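奇闻写作 第二讲 讲义
怎么把一条怪新闻写得让人相信

上次作业收上来，大家写得都很热闹，就是没几条我敢转发给家里人。所以这一讲先不谈文采，谈出处。

一、什么算“奇闻”
狗咬人不算，人咬狗也快不算了，去年一年我就在各地社会版上读到过两起。我给的工作定义是：一件小事，当事人非常认真，旁人看了觉得哪里不对劲。认真是关键。故意搞笑的叫营销，编辑部每天收到一箩筐，多数标题里带感叹号。

课堂用的例子是Cliton镇的“失物鹦鹉”。二月里镇上有人捡到一只鹦鹉，送到失物招领处，登记表上“物品特征”一栏填的是“会报自己的地址，但地址不对”。当地小报写了432个字，通篇没有一个形容词，读完我笑了一路。请对照各自的作业，数数自己用了几个“令人啼笑皆非”。
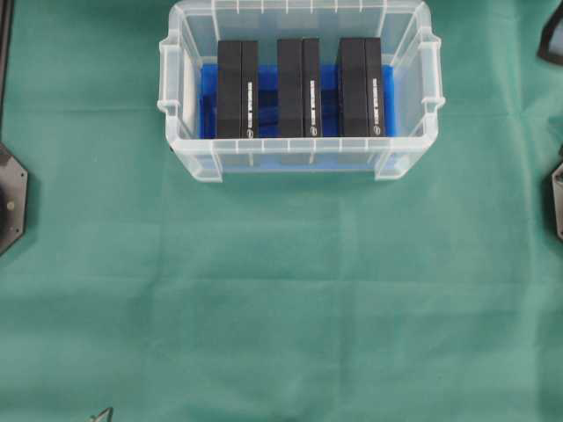 二、导语
导语只放一个怪处。鹦鹉会说话是一个，地址不对是另一个，后者留到第二句。很多同学怕读者跑掉，恨不得在第一句里把鹦鹉、失物处、镇长和镇长的前妻全请出来。读者确实没跑，读者是没看懂。

改写练习（当堂做，不交）：
原句：“昨日，一场令人大跌眼镜的闹剧在Durkavano老年合唱团上演，九名男高音因争夺一把折叠椅而集体罢唱。”
要求：删去所有评价，保留椅子。

Hinata Kobori同学上学期的改法是：“Durkavano老年合唱团的男高音昨天没有唱。他们都想坐同一把椅子。”可以，就是人数丢了。人数别丢，九个人抢一把椅子和两个人抢一把椅子，是两条新闻，后一条不必发。

三、核实
奇闻最容易是假的，理由很简单，它太顺了。真事一般有一两处不顺：时间对不上，证人说到一半去接孩子了。碰到一条严丝合缝、结尾还带反转的，先别高兴。

至少找到两个互不相识的来源。转载不算来源，转载的转载也不算，哪怕第九家网站给它配上了音乐。Chiba那条“自动售货机退休仪式”，大家都引用过，追到底是一篇小小说，作者Beca Parri后来写信来问稿费归谁。我至今没有回。
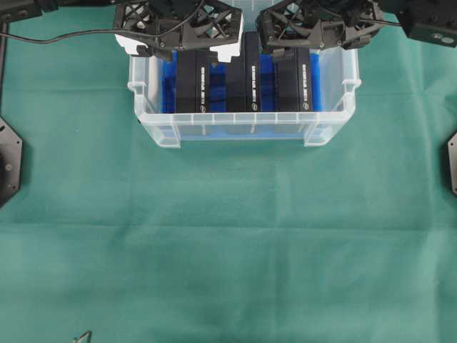
Ehab Bouazza

四、当事人
上一节讲核实，有同学课后问，能不能不打电话。不能。电话是这门课唯一的体力劳动。

打之前把问题写下来，第一个问题不要问“您当时怎么想的”，问“椅子是什么颜色”。人回答颜色的时候不设防，后面才肯讲为什么非坐不可。Hala Nasr来做客座时讲过，她为一条丢假牙的稿子打了一个下午电话，最好的一句引语出自对方挂电话前，那句是对猫说的。她用了，事先征得了人的同意，猫没有表态。

还有一点请记牢：笑事，不要笑人。判断办法很土，把稿子念给当事人听，你念得出口就行。念到一半声音变小的那一句，删。

五、标题
主语、动词、那件怪事，到此为止。“震惊”“竟然”“网友炸锅”一律扣分，网友炸没炸锅由网友自己决定。省略号也扣。Loubna Ait Ali问过问号算不算，算，除非你真的不知道答案，可那样这稿子也还不能发。

六、本周作业
1. 从本地报纸（纸质的，图书馆二楼有）找一条不超过2000字的社会新闻，缩成导语加三段。
2. 附来源清单，写明哪几处你亲自问过，哪几处没问到。没问到照实写，不扣分。
3. 选做：Getevden街市每年评“最像店主的南瓜”，评选规则很长，请读完并指出其中哪一条是为某个具体的人定的。

迟交者请附说明。说明本身若够得上奇闻，按选做题给分，同样要核实。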